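Chapter 7
Hanging, Clipping, Sorting: Laundry as a Test of Handling Skill

7.1 Why cloth is still hard

Washing and drying were turned over to machines long ago. The steps between them were left to people. A wet shirt must be picked out of a heap, opened, placed on a line or a hanger, and fixed there. Each step calls for a judgment about an object whose shape is not known in advance and changes as soon as it is touched.

A rigid part can be described by six numbers, three for position and three for rotation. Cloth has no such short description. In this chapter we use a small bench task, called the Clenen task after the course in which it was first set, to show where the trouble lies.
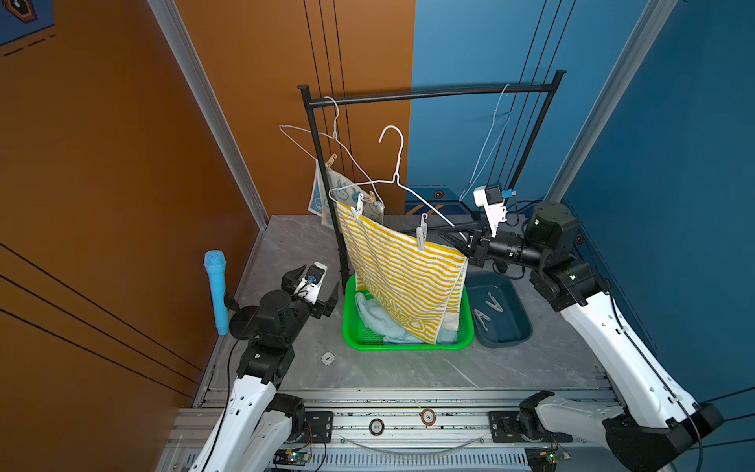 The task uses 2 arms, each with a parallel gripper. The work items are small towels, wire hangers, clothespins and a rack. A run is scored as complete when every towel is pinned to a hanger and every hanger is on the rack. Partial credit is not given, a rule that makes scores look low but keeps them easy to compare.

7.2 Finding the item

Before a towel can be grasped, it must be told apart from its neighbors. Methods based on color alone work well when each item is plain and differs from the rest.

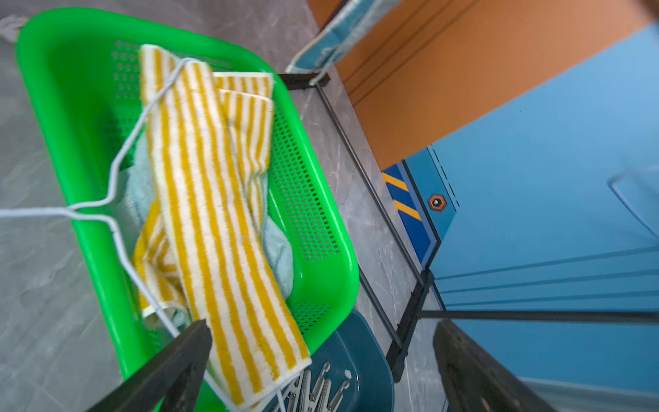
Segmentation, the step of dividing a view into separate items, is usually the first part of a laundry program to fail. Printed patterns add edges that do not belong to the outline of the cloth, and folds hide edges that do. Two lengths of yellow-and-cream stripe in a basket may be two towels or one towel doubled over, and a thin white hanger wire crossing them adds one more line to be explained. Türkmen's rule, used in the rest of this book, is to delay the decision: lift first, then segment again.

7.3 Using two hands

Pinning cloth to wire requires that both be held in a known relation while the pin is opened and closed. With a single gripper, a fixture must do part of the holding.
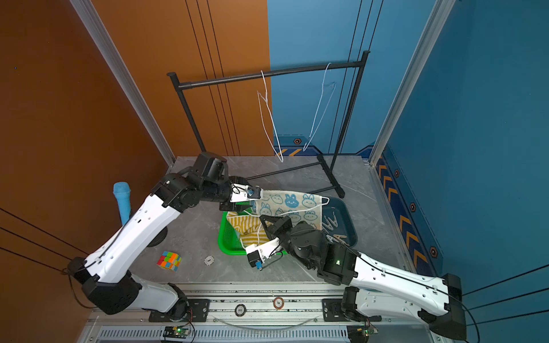
Figure 7.3. Two-arm workspace with towels and a hanger at the basket, clothespins in the tray, and two empty hangers on the rack.

Hülya Türkmen's Makville trials compared the two arrangements over 625 runs. The two-arm program needed no fixture but spent more time waiting, as each arm had to confirm the position of the other before moving. The Praltent controller, described in Chapter 9, removes part of this delay by planning both paths together.

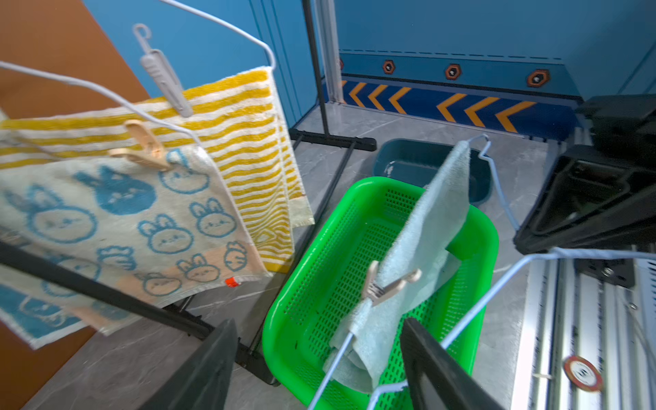
Clothespins deserve separate treatment. The jaws must be opened against a spring, moved over the cloth and wire, and released without dragging either. A small error in angle leaves the pin gripping cloth alone. Aksoy's test for this fault is a light downward pull, with the wrist camera watching for slip. The pull is repeated once for each pin.

Sections 7.4 to 7.6 take up grasp choice, hanger transfer and recovery after a drop. Readers who have not covered contact forces should review Chapter 4 first. Problems 16 and 19 at the end of the chapter require the run data from Appendix B.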